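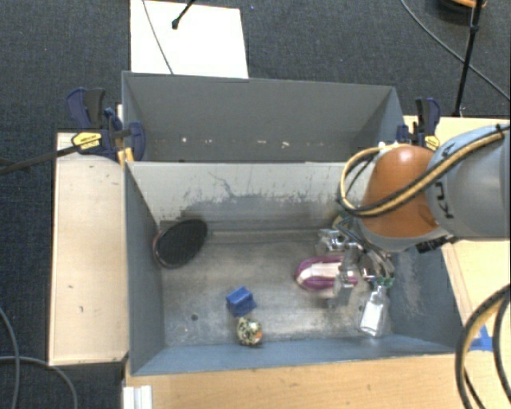 Bester palm brush, five months on

I bought the Bester palm brush in March to replace one that had gone bald, and I've used it nearly every day since, so I think I'm allowed an opinion by now.

It's a small oval thing you hold flat in your hand, no handle, with short stiff bristles underneath. I mostly use it for shoes (three muddy children, one muddy dog) but it's also done the car mats, the back step and the grout behind the sink. It's brilliant on dried mud. Walking boots that used to take me ages are done before the kettle boils, and I'm not gentle with it.

Suede is another matter. My friend Hortensia Valdebenito lent me hers to compare, a softer one from Flarley, and it brought the nap up beautifully where mine just left lines. If suede is all you own, get the Flarley and don't bother reading on!

Grip is good when it's dry. Wet, it gets slippery, and I've dropped it in the bucket more times than I'd like – a strap over the back would sort that out. The bristles have splayed a bit on one side, the side I lean on, but none have come out. It does hold on to dog hair. An old comb gets most of it out, though I still find bits weeks later.

I got mine from the hardware shop in Clatcombe, where they keep them on the bottom shelf by the doormats. They had a smaller size too, which I thought was a bit fiddly for adult hands but would be lovely for getting between football studs.

Four stars from me. I'd buy another, and I've already put one by for my sister, who still does her boots with a washing-up sponge.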